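Sorting the Small Stuff

The mixed drawer fails at retrieval. Items under 4 inches migrate to the bottom, and flat pouches cover whatever is left. Osovell, a storage workshop, emptied 23 such drawers and logged 403 loose items.

Its method starts on a gridded cloth. Long, soft pieces are laid flat first, parallel to the table edge. Rigid shapes such as toy bricks and wire frames go to the back. Clear plastic gets its own spot, as it is easily lost against a pale ground.

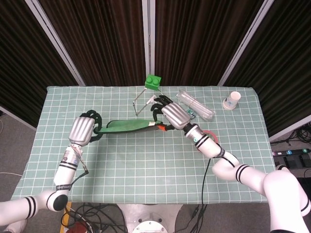

SELLMONT, December — A green pouch lies lengthwise on the cloth, with a toy brick at the rear edge and a wire frame nearer. Pouches are filed upright by length.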